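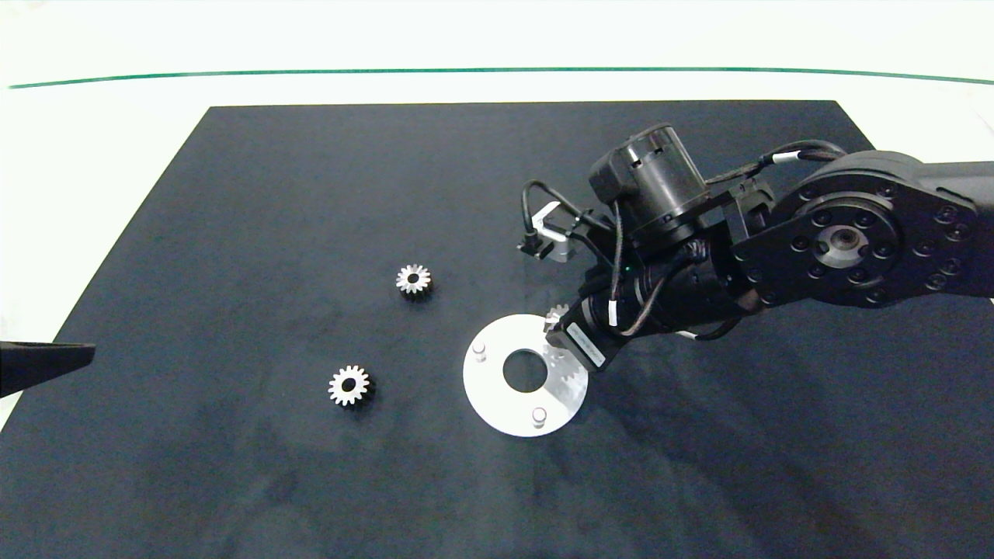 April, 6:40 a.m., break room

Week two of the arm on my bench. Linix, the software calls itself, so that's what we call the arm too. Three little gears, one white plate, two pins, and it goes at them with the gravity of a bishop. I used to do a tray of these while arguing about soccer.

My title is now "cell attendant." Same pay, new badge, number 2447, photo from when I had hair. I attend. I put gears on the black mat, I step back, I watch it lower one toward the plate and think it over. Twice last night it stopped to ask for me, and I will admit I took my time getting there.

Washington Teixeira has moved over to the Portela line, where they still let you touch things. He says his thumbs have stopped hurting. Mine have too, come to think of it, and I don't know who to be annoyed at about that.

Camdale sent a trainer who told us over 40 people had "transitioned" at the Gristora plant. I asked transitioned to what. She said she'd get back to me.

What I miss is the talk. There were 6 of us at that table and now there are 2, at opposite ends, each facing a screen. I said good night to the arm when I clocked out. Must stop that before somebody hears.

Buy coffee. Ask about the dental.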